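Ein Handschlag, 14 Seiten und eine Menge Kaffee

Was eine Absichtserklärung zwischen zwei kleinen Städten im Alltag wert ist

Ich gebe zu, dass ich bei dem Wort »Absichtserklärung« früher innerlich abgeschaltet habe. Zwei Delegationen, zwei Fahnen, zwei Füllfederhalter, dazu ein Satz über die Vertiefung der Beziehungen, und danach gibt es Häppchen. Dann bin ich nach Pindham gefahren, um mir anzuschauen, was aus so einem Papier wird, wenn die Häppchen gegessen sind, und seitdem lese ich diese Texte mit anderen Augen (und mit Bleistift, denn am Rand steht bei mir inzwischen mehr als in der Mitte).

Die Vereinbarung zwischen Pindham und Plarard wurde am 19. Mai unterschrieben. Es geht um Handel, um kleine Betriebe, um Ausbildungsplätze und um Kredite für Leute, die bei einer normalen Bank gar nicht erst am Schalter vorbeikommen. 14 Seiten hat das Ding, davon handeln acht von Zuständigkeiten. Acht! Ich habe sie im Zug gelesen und bin dabei einmal eingenickt, was aber auch an der Heizung gelegen haben kann.

Spannend wird es ab Seite neun. Da steht, dass beide Städte einen gemeinsamen Topf füllen, aus dem Betriebe auf der jeweils anderen Seite der Grenze Geld leihen dürfen. Verwaltet wird er von Bestaten, einer kleinen Fördergesellschaft, die ihr Büro über einer Bäckerei hat und deshalb ab dem frühen Morgen nach Hefe riecht. Man sagte mir dort ohne Umschweife, dass Absichtserklärungen rechtlich fast nichts binden. Klagen kann man damit nicht. Aber man kann sie einem Amt auf den Tisch legen, und dann wird plötzlich ein Formular gefunden, das es vorher angeblich nicht gab.

11 Anträge waren bei meinem Besuch bewilligt. Das klingt nach wenig, und im Rathaus von Plarard gibt es durchaus Leute, die das auch laut so sagen. Die Opposition dort hätte das Geld lieber in die Straße zum Bahnhof gesteckt. Ich bin diese Straße gelaufen, mit Rollkoffer, und kann das Argument nicht ganz von der Hand weisen.

Trotzdem, mir gefällt die Sache. Vor allem gefällt mir, wie langweilig sie geworden ist. Am Anfang wollten beide Seiten noch ein Konferenzzentrum, ein Logo und einen Jahresgipfel, und übrig geblieben sind eine Sprechstunde, ein Zollmerkblatt in verständlichen Sätzen und eine Telefonnummer, unter der jemand abhebt. Ich habe es vom Hotel aus ausprobiert. Es hat zweimal geklingelt.

Am meisten gelernt habe ich aber bei Lý, einem Laden zwischen Markt und Busbahnhof, in dem man Tee bekommt und nebenbei erfährt, wer in der Stadt mit wem nicht mehr redet. Dort sitzen am Nachmittag die Händler aus beiden Orten und streiten über Stempel. Welcher Stempel gilt, wer ihn hat, warum der eine blau sein muss und der andere nicht. Außenpolitik hatte ich mir anders vorgestellt, irgendwie mit mehr Marmor, aber ich saß zwei Stunden da und hätte noch länger zuhören können.
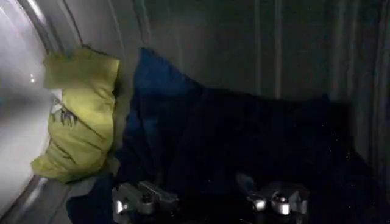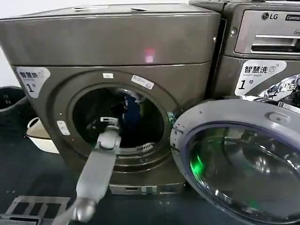

Blick auf und in die Trommel einer Waschmaschine

Überhaupt, die Stempel. In der Vereinbarung kommen sie in einem einzigen Halbsatz vor, die Unterlagen sollen »gegenseitig anerkannt« werden. Schön gesagt! In der Praxis hieß das bis in den August hinein, dass ein Lieferschein aus Pindham in Plarard noch einmal abgetippt wurde, samt Tippfehlern, und dann mit einem zweiten Lieferschein zurückging. Inzwischen reicht eine Kopie. Für diese Kopie wurde vermutlich härter verhandelt als für den ganzen Rest, und auf dem offiziellen Foto von der Unterzeichnung ist davon natürlich nichts zu sehen.

Ob der Topf im kommenden Jahr wieder gefüllt wird, ist offen. In Pindham wird vorher noch gewählt, und im Wahlkampf kommt Plarard bisher vor allem als Witz vor. Bei Bestaten nimmt man das gelassen und verschickt weiter Merkblätter. Ich habe mir eins mitgenommen, es hängt jetzt bei mir am Kühlschrank, gleich neben dem Müllkalender.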